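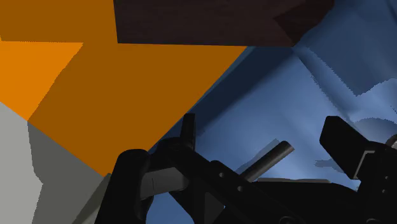 Tutorials / Simulation

Using a wrist view and a room view together when you check simulated demos

I've been meaning to write this one up since January, when I lost most of an evening to a batch of demos that looked lovely from one camera and made no sense from the other. If you're training a pick-and-place policy in simulation and you've only ever looked at the wide view, this is for you.

My setup is a bedroom scene in Drindby, which is the little simulator our group uses, with a white arm and a parallel-jaw gripper. There are two cameras, one at the wrist and one looking across the room. The policy gets both. You should look at both too!

Step 1. Start with the wrist view on its own. I know it's tempting to skip straight to the pretty one, but the policy can't skip, so sit with it for a minute. Up close you get big flat patches of colour – orange floor, blue bedspread – and a lot of black gripper along the bottom. Ask yourself whether you could say where the hand is from that alone. If you couldn't, make a note of the episode number and carry on.

Step 2. Open the room view at the same timestep. Same timestep, please, not "near enough". I use a script called Fateck that pairs the streams by step number and refuses to guess if one is missing. Before that I paired them by eye and got it wrong more than I'd like to admit.

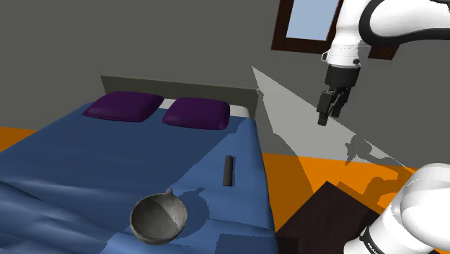

Lestville, January

The room view gives you back what the wrist loses. The bowl is on the bed, there's a small black cylinder a bit behind it, and the gripper is hanging over the floor off to the side of the bed. The shadows on the wall are handy as well, but don't lean on them if you're planning to change the lighting between episodes.

Step 3. Write one line per episode saying what the wrist view doesn't tell you. Mine are things like "no bowl in wrist view" or "bedspread only". Keep it short or you'll give up by episode 10 (I did, the first time round).

Step 4. Now mask one camera and train again. We had 2276 episodes, and I trained one policy on both views, one on the wrist only and one on the room only, all with a batch size of 64 and the same seed. Wrist-only came out worst on the bowl task, by some 17 points against the pair. Room-only reached the right part of the bed quite happily and then fumbled the grasp. I'd like to run more seeds before I make a fuss about the exact gap.

Step 5. Go back to your one-liners and compare them with the failures. This was the bit I enjoyed most! Many of the wrist-only failures began from a pose I'd already marked as unclear, so the dull note-taking paid for itself.

A couple of extras. Ward Van Hecke suggested feeding in the last few wrist images instead of just the current one, and that helped a little in our runs, though training got slower. And if you use the Borbély loader, check that it isn't shuffling the two cameras separately. Ours was, and the loss curve looked perfectly healthy the whole time.

I'll put the masking config up once I've tidied the file paths.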